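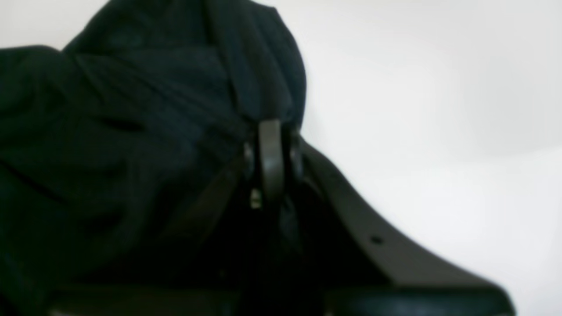 2 min read

Mon 31 July

Winter bedding and clothing drive opens at Medina Hall

Otavthorpe residents with spare blankets, jumpers and coats can drop them at Medina Hall from this week, as the town's winter textile drive opens for its second year.

The drive is run by Fusholm, the neighbourhood reuse group that also looks after the tool library on the ground floor. Donations will be taken on weekday afternoons and Saturday mornings at the side entrance, next to the bike racks.

Dark and plain-coloured fabric is in particular demand. Coordinator Agustina Durán said navy and black clothing went first last winter, well ahead of prints and pale colours.

"People want something they can wear to work or to school without thinking about it," she said. "If you have a dark jumper sitting in the wardrobe, bring it in."

Everything should be washed and fully dry before it is dropped off. Items do not have to be ironed or folded, and they can arrive bundled in a bag as long as the bag is tied. Small holes and missing buttons are fine. Clothing with mould, heavy paint or oil stains cannot be accepted, and neither can pillows, doonas with feather filling or electric blankets.

Sorting will be done in the upstairs room. Wearable pieces are checked, folded by size and put out on the racks. Fabric that is too worn to hand on but still clean goes into a separate pile to be cut for cleaning cloths, which Rarker, the repair workshop on the same street, has agreed to take.

Last year the group gave out 90 coats before the racks were cleared. Children's sizes ran short early on, and Durán said she would like more of those this time, especially school-coloured jumpers and track pants.

Each household can take up to four items per visit. There is no charge and no form to fill in. People who cannot get to the hall can ask for a bag to be put together for them by ringing the Fusholm desk during drop-off hours.

Collection by car is available for larger donations within Otavthorpe, with 30 pick-ups booked in for the first fortnight. Further times will be listed on the noticeboard outside the hall as drivers become available.

The drive will stay open until the end of winter. Anything left on the racks will be packed away and stored upstairs, apart from lighter items, which will be kept for the spring swap in October. Donations for the swap are not being taken yet.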